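From: Socorro Flores
To: duangkaew-players
Re: the cut Ferryman hero

Aiguo Yu wrote:
> Was the Ferryman ever playable? My card says 60 health, no power.

Hi Aiguo! He was, but only in the closed test – you swapped into him after the second boss and his power cost you a card every turn (awful, I loved it).

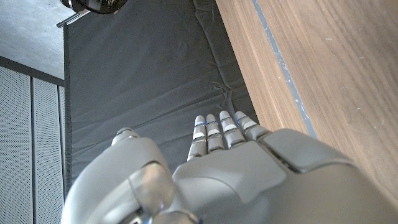

Duangkaew List Digest, Issue 2164

They pulled him in July, before the Brastdale expansion shipped. Waraporn still has the old rules text, so ask her for it. I'd play him again tomorrow!

Socorro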